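Drundidex grip-loss fault

The Drundidex grip-loss fault (known at the Midinville test hall as "the shrug") was a recurring failure in the Drundidex block-handling programme, in which a two-fingered gripper let go of its load while the controller went on believing it was holding something. It came to light one February and was traced to a setting that had been correct when it was written and had stayed in place long after it stopped being so.

Background

Drundidex was set up at Midinville to try out control software on simple picking jobs: find a small coloured block on a flat surface, close on it, lift it, put it somewhere else. The software, named Fleda, decided whether a grip had succeeded by comparing the gap between the fingers with the gap expected for the block in question. Higuchi, the firm that supplied the first set of blocks, made them to a close tolerance, and Fleda's expectations were built around them. When these wore out, replacements were bought from elsewhere. They were slightly narrower, a fact recorded on the delivery note and in no other place.

The fault

Fleda treated the fingers as closed on a block once they reached the expected gap, and stopped squeezing at that point. With the narrower blocks this left the fingers touching the sides and applying very little force. Most lifts went well enough, by friction and luck. In the remainder the block slid out during the move, and Fleda, seeing the gap it had hoped for, carried the absence of a block carefully to its destination and set it down.

In a run of 2,000 lifts the log recorded no failures at all. A later review of the same run found 126 drops. The log was for a time quoted as evidence of the system's reliability, and copies of that claim still turn up in the project's older slides. 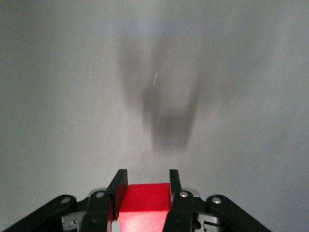

Block work at Midinville: a red block in the grip, and below, a green cube with the fingers open. 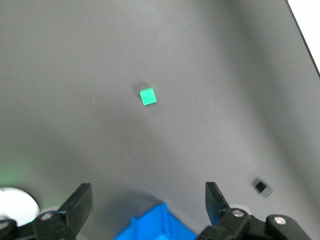 The review's figure has not gone unchallenged. Fleda's maintainers replied that a good many of the 126 were placing errors, where the block was let go a moment early over the right spot, and that calling these drops was unkind to the software. The review's authors kept the number and added a footnote.

Safety

A dropped block is a small matter in itself. The more serious concern was what Fleda did next. Having "placed" its load, it opened the fingers and went back for another, sometimes sweeping the arm low across a surface where the lost block was still lying. On 4 occasions a stray block was struck and thrown clear of the table. One landed in a walkway, which was then open to anybody on their way to the kettle.

The emergency stop was never triggered automatically, as it watched the force on the arm and a loose block offers next to none. A person could have pressed the button, had the log given anyone cause to look up.

Correction

The fix took 8 lines of code. Fleda now closes until it meets a set resistance and checks the motor current again during the move — if the current falls away, the arm halts and asks for help. The low return path was raised and the walkway moved to the far side of the hall. Block widths are measured on arrival and entered by hand.

The expected-gap check was kept as a secondary test. It has since raised several false alarms, mostly when a new batch of blocks is the right size.

See also: False positive; Slip detection; Tolerance (engineering)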